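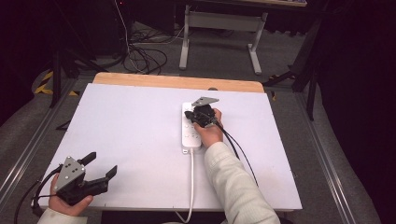

One of our Thursday regulars at Urkden reckons we're the only choir in the county where you can turn up, get every note wrong and still be asked back. I've decided to take that as a compliment!

I started Droro six years ago with 19 singers and a keyboard that stuck on the low G. We've got 51 now, plus a second group over in Ilari for people who can't do evenings. There are no auditions and you don't need to read music – I teach everything by ear, a line at a time, and then we put it together and see what happens (tea helps). We do a concert every June, and last summer's raised £1,689 for new songbooks. Your first session is free, so come and have a sing.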